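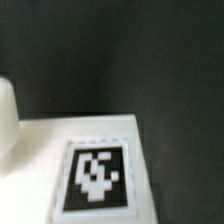 12. August 2021
Werkstatt Utum, Glasurecke
Ascheglasuren, zweiter Brand

Ofen heute früh aufgemacht, und ich muss das gleich aufschreiben, solange die Plättchen noch auf der Fensterbank liegen und ich alle zehn Minuten hinlaufe. Apfelasche ist großartig! Nach dem Juli-Brand hatte ich schon fast beschlossen, nur noch mit Buche weiterzumachen, weil die wenigstens halbwegs berechenbar ist. Aber die gewaschene Apfelasche auf dem hellen Steinzeug hat genau dieses wässrige Grün, in den Ritzlinien dunkler, auf den Kanten fast farblos. Auf dem dunklen Ton kippt dieselbe Mischung ins Olivbraune und bekommt kleine Rinnsale, die wie Regen auf einer Scheibe aussehen.

Der Reihe nach, damit man es nachmachen kann.

Asche: aus dem Kaminofen, Winterholz vom alten Apfelbaum, kein Papier, kein Anzündwachs. Trocken durch das Küchensieb, Kohlestücke raus. Rohgewicht trocken 1.779 g. Dann in den Eimer mit viel Wasser, aufgerührt, Schwimmendes abgeschöpft, über Nacht absetzen lassen, Wasser abgezogen. Das Ganze dreimal. Beim ersten Mal war das Wasser gelb und seifig zwischen den Fingern (Handschuhe! die Lauge merkt man erst eine Stunde später), beim dritten Mal fast klar. Danach nass durchs feine Sieb und auf der Gipsplatte getrocknet. Übrig waren 1.397 g. Gut ein Fünftel ist also weg, ein Teil davon lösliches Zeug, ein Teil ist schlicht im Sieb und am Eimer hängen geblieben. Den Rückstand aus dem Sieb habe ich aufgehoben, Marmeladenglas mit grünem Deckel. Könnte man noch mahlen.

Ungewaschene Asche als Vergleich mitgebrannt, nur als kleine Menge aus demselben Sack. Schmilzt früher, läuft stärker, lässt sich scheußlich auftragen. Sie klumpt im Becher, und am nächsten Morgen hat man einen Pudding. Wunderschön an den Stellen, an denen sie dick liegt, aber für Geschirr will ich das nicht.

Feldspat: der Kalifeldspat von Hinds, aus dem angebrochenen Sack. Der neue Sack ist noch zu und soll zu bleiben, bis die Reihe fertig ist. Ich habe im Frühjahr schon einmal mitten in einer Versuchsreihe die Charge gewechselt und hinterher nicht mehr gewusst, woran es lag.

Ton: derselbe wie immer, getrocknet und zerstoßen. Beim nächsten Mal einen Teil davon vorher schrühen, die Glasur ist beim Trocknen auf manchen Plättchen gerissen und hat sich an zwei Rändern abgerollt.

Die Mischungen

Angelegt als Dreieck Asche – Feldspat – Ton. Ich habe nicht das ganze Dreieck gemacht, die Ecken kennt man ja: reine Asche läuft weg, reiner Ton bleibt trocken. Interessant ist der Streifen in der Mitte. Insgesamt 88 Plättchen, helles und dunkles Steinzeug gemischt, jede Mischung einmal dünn und einmal dick getaucht. Nummern mit Eisenoxid auf die Rückseite gepinselt. Das hat diesmal gehalten, beim letzten Brand waren die Zahlen vom Unterglasurstift an den heißen Stellen verschwunden.

Ergebnis kurz: Unter einem Viertel Asche wird es milchig und ziemlich steif, ordentlich, aber langweilig. Bei 30 Prozent Asche geht die Tür auf. Glatt, durchscheinend, feine Krakelee auf dem hellen Ton, kein Laufen auf der senkrechten Seite. Darüber hinaus fangen die Tropfen an, zuerst hübsch, dann gefährlich. Bei der Hälfte Asche sind sie mir bis auf die Platte gelaufen. Das Plättchen sitzt jetzt fest und bleibt da als Denkmal.

Was mich wirklich begeistert, ist der Unterschied zwischen dünn und dick bei ein und derselben Mischung. Dünn: ein stumpfes, warmes Beige, mit dem ich allein nie etwas gemacht hätte. Dick: grün und tief, mit winzigen Bläschen darunter. Wenn man also ein Gefäß zweimal taucht, erst ganz und dann nur die obere Hälfte, bekommt man zwei Glasuren aus einem Eimer, und der Übergang macht sich von selbst. Das will ich unbedingt an den Itari-Schalen ausprobieren, die haben innen diesen Absatz, an dem sich alles sammeln könnte.

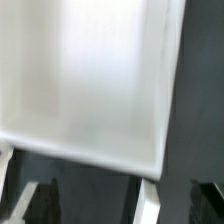 Zur Dicke noch: Bisher habe ich nach Gefühl getaucht, »wie Sahne«, und das Gefühl ist morgens ein anderes als abends. Ab jetzt wird gewogen. Messbecher voll Glasur auf die Waage, Gewicht ins Heft, fertig. Für den dünnen Auftrag war die Mischung etwa wie Vollmilch, für den dicken eher wie Trinkjoghurt, mehr kann ich zu diesem Brand leider nicht liefern. Tauchzeit war immer gleich, ich habe laut bis drei gezählt, beim dicken Auftrag zweimal hintereinander mit kurzem Antrocknen dazwischen.

Wichtig außerdem: Ascheglasur setzt sich ab wie Beton. Vor jedem Plättchen rühren, und zwar vom Boden her. Die letzte Gruppe auf dem dunklen Ton habe ich zu hastig gemacht, und man sieht es, die hinteren Nummern sind durchweg glasiger als die vorderen. Diese Gruppe nicht auswerten. Ich habe sie mit einem Strich markiert und wiederhole sie.

Ofen und Brandverlauf

Kleiner Elektroofen, Regler Zirex, Programm 4. Bis zur Rotglut langsam, danach zügig hoch, oben kurz gehalten. Beim Juli-Brand hatte ich länger gehalten, und die Glasuren waren zwar glatter, aber alles war irgendwie müde und braun. Kürzer ist eindeutig besser! Beim Abkühlen habe ich diesmal nicht eingegriffen, Ofen einfach zu gelassen, bis man ihn anfassen konnte. Das fällt mir schwer, aber zwei Plättchen mit Abkühlrissen aus dem Frühjahr erinnern mich daran.

Kegel unten und oben mitgebrannt. Unten steht er noch deutlich, oben liegt er. Der Unterschied ist größer, als ich dachte, und erklärt wohl auch, warum dieselbe Mischung auf der oberen Platte schon Tropfen hat und auf der unteren noch brav steht. Für mich eher ein Geschenk: unten die Schalen, oben die Sachen, die ruhig laufen dürfen. Trotzdem einmal die Dichtung an der Tür ansehen, unten links kommt beim Aufheizen spürbar Wärme raus. Und der Regler zeigt beim Einschalten kurz eine Fehlermeldung, die nach ein paar Sekunden verschwindet. Beobachten.

Buche zum Vergleich

Buchenasche gewaschen, gleiche Anteile. Heller, kühler, geht mehr ins Graublaue, auf dem dunklen Ton fast wie Schiefer nach dem Regen. Läuft weniger als Apfel. Sehr brauchbar für außen. Ich hatte vermutet, dass die beiden nach dem Waschen kaum zu unterscheiden sind, und habe mich gründlich getäuscht. Woran es liegt, weiß ich nicht. Der Apfelbaum stand auf Lehm, die Buche kam als Brennholz vom Händler, da kann alles Mögliche mit hineinspielen, auch die Rinde. Apfel war mit viel Rinde, Buche fast ohne.

Eine Mischung halb Apfel, halb Buche habe ich aus Resten zusammengekippt, ohne zu wiegen, nur um ein übriges Plättchen zu nutzen. Natürlich ist es eines der schönsten geworden. Steht ganz rechts auf der Fensterbank, Rückseite ohne Nummer, nur ein Kreuz. Bitte nicht wegräumen.

Sonstiges

– Trennmittel auf den Platten ist ziemlich durch, vor dem nächsten Brand abschleifen und neu streichen. Zwei Schichten.
– Unter jedes Plättchen mit viel Asche gehört ein Stück Schrühscherben. Die Kiste mit dem Bruch steht unter dem Tisch und ist voll.
– Feines Sieb hat am Rand ein Loch. Für Asche reicht es noch, für die Porzellanengobe nicht mehr.
– Staubmaske beim trockenen Sieben, auch bei offenem Fenster. Ich hatte am Abend trotzdem den Geschmack von Kamin im Mund.
– Waschwasser aus dem ersten Durchgang nicht auf die Tomaten! Steht neutralisiert im hinteren Kanister.

Haltbarkeit: Zitronentest läuft. Je eine Scheibe auf drei Plättchen aus dem mittleren Streifen und auf eines mit sehr viel Asche, bleibt bis morgen liegen. Beim aschereichen rechne ich mit einem matten Fleck, bei den anderen hoffe ich auf gar nichts. Solange das nicht klar ist, kommt die Glasur nur außen auf Becher und nirgends hin, wo jemand Salat anmacht.

Nächster Schritt: die Mischung mit 30 Prozent Asche als größere Menge ansetzen, diesmal mit gewogenem Wasser und einem Löffel Bentonit gegen das Absetzen. Damit drei Itari-Schalen und zwei kleine Krüge. Die Schalen innen dünn, am Rand doppelt. Einen der Krüge würde ich gern vorher mit Eisenengobe streifen und sehen, was das Grün daraus macht, auf den Plättchen mit den gepinselten Nummern ist die Farbe an einer Stelle nach vorn um die Kante geraten und dort richtig honigfarben geworden. Auf so etwas kommt man am Schreibtisch nicht.

Falls dann noch Asche übrig ist, einen kleinen Teil mit Kupfer versuchen, ganz wenig. Und beim Aufräumen heute nebenbei einen halben Eimer Heuasche vom letzten Sommer gefunden, beschriftet, trocken, völlig in Ordnung. Die kommt in den nächsten Brand mit, nur drei oder vier Plättchen, obere Platte.

Nachtrag, abends: Bei Lampenlicht ist das Grün fast weg und die Buche sieht plötzlich besser aus als der Apfel. Morgen bei Tageslicht noch einmal nebeneinanderlegen, bevor ich den großen Eimer anrühre.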